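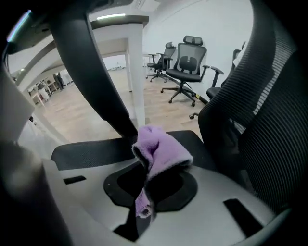 A purple cloth held in the hand-held gripper, next to a mesh office chair.

Killico has released a new version of Plikau, its software for turning hand-recorded tasks into motion plans for robot arms. The January 2023 update changes how the program handles soft materials such as cleaning cloths, which earlier versions often lost track of when they folded or slipped behind another object.

Plikau now keeps a running estimate of where the cloth is held and how much of it hangs free. The planner uses that estimate to choose a wiping path and to keep the arm clear of armrests and chair backs. The company trained the new tracker on 3371 short recordings of office cleaning, most of them centered on chairs and desks.

"Chairs were the hard part," said Tumelo Zulu, who leads perception work at Killico. "Mesh gives you bad depth readings, and a black seat under a black backrest doesn't help."

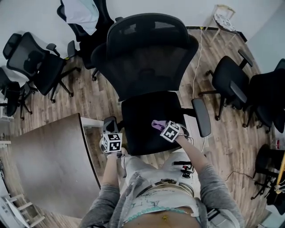
Marker cubes on both hands during work at a chair seat.

Hand position is read from printed square markers, and the update adds a filter for moments when a marker is tilted away or blocked. Gaps of up to 60 frames can be filled in. Longer gaps are flagged in the review tool, where an operator can trim the recording or drop it.

Henok Mekonnen, who maintains the planner, said replanning has also been moved to its own process, so a slow tracker update no longer holds up the control loop. On the team's test machine, a new path takes nearly 160 milliseconds.

Existing projects will need to be converted before they open in the new version. A command-line converter is included. Support for two-arm plans is due in May.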